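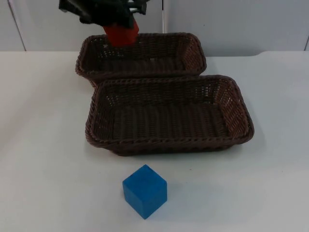

图6-1 桌面抓放任务的采集现场:夹爪夹持红色方块,位于后方编织篮的远侧边沿上方;蓝色方块放在前方桌面上。

第6章 示范数据的采集

本章内容
6.1 什么算一条示范
6.2 任务说明书
6.3 工作台与相机
6.4 操作方式
6.5 标注与剔除
6.6 案例:Hegde抓放数据集

学习本章之前,读者应当已经掌握第3章的坐标变换和夹爪控制。第4章中关于时间同步的内容在6.3节还会用到,记不清的读者可以先翻回去看一遍。

前面几章里,机械臂的每一个动作都由程序写定。方块在什么位置,夹爪走什么路径,到哪一点松开,都能在代码里找到对应的行。这样的系统容易检查,出了错也容易定位。它的缺点在换任务时才显露出来:方块换成杯子,篮子换了朝向,桌上多出一件东西,程序就要改,有时要整段重写。

从本章开始,我们换一种做法。动作不再逐行写出,由模型从示范中学习。工程师的大部分时间也随之转移到另一件事上:准备示范。初学者常把这一步看得很轻,以为只要录得够多,模型自然会学好。实际项目里,训练脚本往往一两天就能跑通,数据却要反复返工。返工的原因多半很琐碎,例如任务说明书漏写了一句话,某台相机被碰歪了一点,两名操作员对“放好”的理解不一样。

图6-1中的任务是把方块放进篮子。任务本身很简单,本章大部分例子都围绕它展开。桌面是白色的,方块颜色鲜艳,篮子是深棕色的,物体与背景容易区分。两只篮子一前一后错开,前篮挡住了后篮的一部分。对人来说,这点遮挡不算什么;对只有一个视角的模型来说,后篮的近侧边沿就要靠推断。篮子怎么摆、相机装在哪里,是采集方案必须写明的事项,不能留给现场决定。

6.1 什么算一条示范

一条示范(demonstration)是从初始状态到终止状态的一段完整记录。它至少包含下面几类内容:

图像序列,来自固定相机,有条件时加上腕部相机;
机械臂状态序列,包括各关节角度、末端位姿和夹爪开度;
动作序列,即控制器在每个时刻收到的指令;
任务指令,用一句自然语言写成,例如“把红色方块放进后面的篮子”;
元数据,包括操作员编号、工作台编号、物体清单和采集日期。

状态与动作容易混淆。状态是机械臂此刻在哪里,动作是我们要求它去哪里。机械臂有惯性,控制有延迟,两者在同一时刻通常不相等。有些早期数据集只存状态,训练时拿下一时刻的状态充当动作。对慢速任务,这种近似可以接受。夹爪闭合时就不行了:手指碰到方块后不再移动,状态停住,指令却还在要求继续闭合,夹持力正来自两者之差。如果只存状态,模型学到的是“手指刚好碰到方块”,部署后方块容易滑落。

初始状态由任务说明书规定,终止状态也一样。常见的错误是录制开始得太晚,操作员已经把夹爪移到方块上方才按下录制键。这样的示范单独回放时看不出毛病,放到一起训练,模型就不知道如何从待机位置出发。另一种错误是结束得太早,方块刚离开手指就停止录制,夹爪没有退回安全高度。模型部署后松开方块便停在篮子里,下一轮无法开始。

还要区分示范与片段。一次录制中如果连续放了几个方块,原始文件是一个,示范却有多条。切分点应当取在夹爪空着、并且处于安全高度的时刻。切分之后,每条示范各自配一句指令,不要共用。

6.2 任务说明书

任务说明书是采集人员与训练人员之间的约定。它不需要长,一页纸通常够用,但每一项都要能让现场的人直接照做。“动作要自然”不能照做,“抓取前夹爪张到最大”可以。

仍以方块入篮为例。说明书首先要写物体:方块的颜色和尺寸,篮子的型号和数量,是否允许桌上出现其他物体。其次写摆放范围:方块可以出现在桌面的哪个区域,朝向是否随机,能不能贴着篮子壁。随后写成功条件。我们建议把成功条件写成可以从最后一帧图像中判断的形式,比如“方块整体位于目标篮的内侧,夹爪张开且高于篮沿”。凡是要靠回忆过程才能判断的条件,标注时都会引起争议。

指令的措辞也属于说明书的内容。桌上有两只外形相同的篮子时,“放进篮子”就是一条有歧义的指令。训练集里如果一半示范放前篮,一半放后篮,指令又完全相同,模型得到的是两种互相冲突的答案。在连续动作空间里求平均,结果可能落在两只篮子之间,也就是篮沿上。处理办法有两种:在指令中写明目标篮,或者规定全部示范使用同一只篮子。选哪一种取决于希望模型具备什么能力,但要在第一条示范录制之前选定。

“前”和“后”以谁为准,同样要写清楚。固定相机、操作员和机械臂底座可能朝着不同方向,三者所说的“后面的篮子”未必是同一只。本书统一以主相机的画面为准:靠近画面下方的为前,靠近上方的为后。图6-1的图注就按这一约定书写。

6.3 工作台与相机

工作台的首要要求是可复原。今天的台面与下周的台面应当一致,不一致的地方应当是有意安排的。为此要在台面下方或边缘做定位标记,记录相机支架的高度和角度,并在每次开工前拍一张空台照片,与基准照片叠加比对。标记不要贴在主相机看得见的区域内。模型会利用任何稳定出现的线索,一小块胶带就足以让它学会“走到胶带右边”,胶带一撕,成功率随之下降。

台面颜色以中性为宜。白色台面对比度高,缺点是容易过曝,浅色物体放上去会丢失边缘。灯光应当均匀,避免在台面上形成边界清楚的硬影。日光随时间变化,靠窗的工作台要装遮光帘,或者有计划地在不同时段采集,把光照当作一个变量来记录。

主相机的位置要兼顾两件事:看得到整个操作区域,也看得到接触发生的地方。斜向下的视角比较常用,它能同时看到容器的内壁和底部。容器较深时,近侧的壁会挡住底部,物体一落进去就从画面中消失,这时需要加一台腕部相机,或者抬高主相机。编织容器还有一个特点,表面纹理细密,图像压缩时占用码率较多,压缩过度会在纹理区产生闪烁。采集时应先录一小段,解码后逐帧检查,再确定压缩参数。

各路数据必须使用同一时钟。图像的时间戳应取曝光时刻,不要取文件写入时刻。检查同步有一个简便的办法:让夹爪快速开合几次,把图像中手指的运动与记录的开度曲线画在一起,看两者是否对齐。每次更换线缆或重启主机之后,都应当重做这项检查。

6.4 操作方式

示范可以通过多种方式产生。主从遥操作中,操作员移动一台主臂,从臂跟随;手柄或空间鼠标控制末端速度;拖动示教由人直接推着机械臂走。拖动示教的轨迹平滑,但人手和身体会进入画面,部署时这些像素并不存在,需要在示教后让机械臂空手回放一遍,以回放时的图像作为训练数据。回放又要求物体准确复位,工作量并不小。

本章的案例采用主从遥操作。新操作员应当先练习,练习数据单独存放,不进入训练集。判断练习是否足够,可以看轨迹中停顿的次数和总时长是否趋于稳定。停顿值得单独说明。操作员在抓取前常常停一下,用来确认位置,而模型看到的是一段图像几乎不变、动作接近零的数据。这类数据多了,部署时机械臂会停在方块上方不再下降。轻微的停顿可以在后处理中剪短,频繁的停顿应当重录。

操作员之间的差异不必完全消除。有人从左侧绕过篮沿,有人从正上方越过,两种走法都合理,保留下来有助于覆盖更多状态。需要统一的是影响结果的部分,例如释放高度。从高处松手,方块会在篮底弹跳,最终位置难以预测,碰到篮沿还可能翻到外面。

6.5 标注与剔除

采集结束后,每条示范都要有人看过。标注分为成功、失败、作废三类。失败指操作完整但未达到成功条件,如方块落在篮外。作废指记录本身不可用,如掉帧、相机被遮挡、初始摆放不符合说明书。失败的示范不要删除,它们可以用来训练成功判别器,也可以帮助分析任务的难点。作废的示范应当移出数据集,但要保留一行记录,写明原因。

标注人最好不是录制该条示范的操作员。操作员记得自己当时想做什么,容易把意图当成结果。意见不一致时回到说明书,如果说明书无法裁决,就修改说明书,并对已标注的数据重新检查相关条目。说明书的每一版都要编号,示范的元数据中写入所用版本。

6.6 案例:Hegde抓放数据集

Hegde是一个教学用的小型数据集,由Wumlow实验室采集,遥操作软件使用Duter。任务就是本章反复提到的方块入篮,目标篮在指令中写明。第一批有40条示范,由2名操作员完成,随本书的配套资料提供。第二批在3月采集,更换了方块的初始区域,供第8章的泛化实验使用。

第一批数据有一个值得研究的缺陷。说明书的初版只写了“释放前夹爪位于篮子上方”,没有规定从哪一侧进入。部分示范的路径紧贴后篮的远侧边沿,方块的下端与篮沿在主相机画面中重叠。仅凭单帧图像,很难判断方块是在篮沿以内还是以外。初次训练得到的模型在前篮上表现稳定,在后篮上则经常过早松手。第二版说明书增加了一条:释放前方块的中心应当越过篮沿,并在篮口范围内。两版说明书都收在附录B中,建议对照阅读。

读者也可以用自己的设备重做这个任务。实验所需的物品不多,方块与篮子的具体型号无关紧要,只要在整批采集中保持不变。格式转换工具Brurnov的用法见附录C,它能把Duter的录制文件转成本书训练脚本所需的格式。

思考与练习

1. 观察图6-1,以主相机画面为准,为图中的红色方块和蓝色方块各写一条没有歧义的入篮指令。再以站在桌子对面的人为准重写一遍,比较两组措辞。

2. 为方块入篮任务写一份一页以内的说明书,交给一名没有读过本章的同学,请他照着摆放物体。记下他提出的问题,据此修改。

3. 打开Hegde第一批数据,任选3条示范,画出夹爪开度的状态曲线与指令曲线,标出两者开始分离的时刻,并与对应的图像核对。

4. 假设主相机在采集中途被碰歪,此前和此后的示范各占一半。讨论保留全部数据、只保留前一半、对图像做校正这几种处理的利弊。

6.1节的正文从下一页起展开,先给出示范的形式化定义,再讨论采样频率的选择。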